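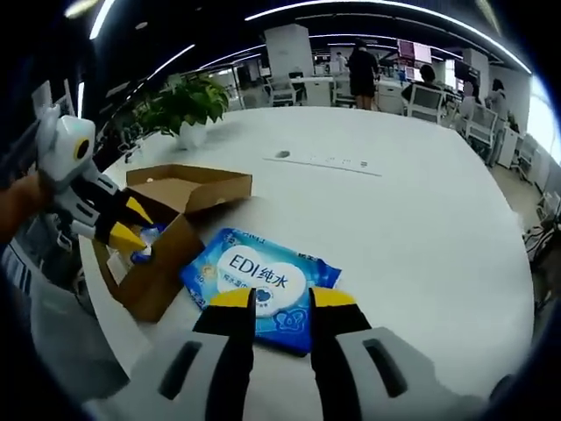
# Chapter 3: Who gets the airwaves?

I should own up at the start — I was rubbish at this topic when I first met it. I could tell you what a mast did and how a handset found one, but if you'd asked me who had decided that this company could use that bit of spectrum, I'd have shrugged. So we'll take it slowly, and we'll start with a row in a valley.

Vammont is a long, thin place with hills on both sides (lovely to walk in, dreadful for phone signal). Two mobile operators serve it, Beltidel and Zorkurar. Beltidel holds a licence for a low band, down where radio waves bend round hills and creep through thick walls. Zorkurar paid a good deal more for a wide slice of a higher band, which carries far more data but gives up much sooner when there's a hill in the way. You can probably guess what happened next! Beltidel's customers could ring home from anywhere in the valley but couldn't watch a film, and Zorkurar's could watch all the films they liked provided they stayed in the high street.

The sensible thing, you'd think, would be to share. And they did talk about it, for most of one December, but they fell out over who would pay for the masts. The biggest one, at Perron, went up in 1973 to relay television, and it stands 88 metres tall. It wasn't built with mobile aerials in mind and it needed strengthening. Beltidel wanted to split the bill down the middle. Zorkurar wanted to split it by traffic.

I've taught this case to a few groups now and the room nearly always divides in the same way.

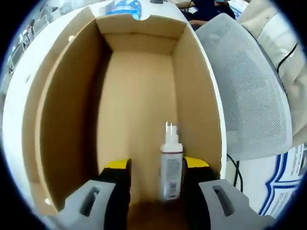
One student told me that splitting by traffic was the only fair answer, and that if her network carried a tenth of the calls she'd expect to pay a tenth of the bill. Fair enough, I said, but steel doesn't get cheaper when fewer people ring each other. A mast costs nearly the same whether it's busy or idle, and that one awkward fact sits underneath a lot of what we'll cover.

Keep the valley in your head as you read. It has 3885 homes, and before any sharing deal up to 3 in every ten had no usable indoor signal from one network or the other. I'll come back to those homes when we get to coverage duties in licences.

First, though, we need some words. **Spectrum** is the whole range of radio frequencies, **a band** is a named stretch of it, and **a licence** is permission to transmit in a band, in a given area, usually for a fixed number of years. People mix up the last two all the time (I still do when I'm tired). An operator doesn't own its band any more than you own the lane you're driving in.

## 3.1 Why low bands go further

Let's begin with the hills, and with what happens to a radio wave when it meets one.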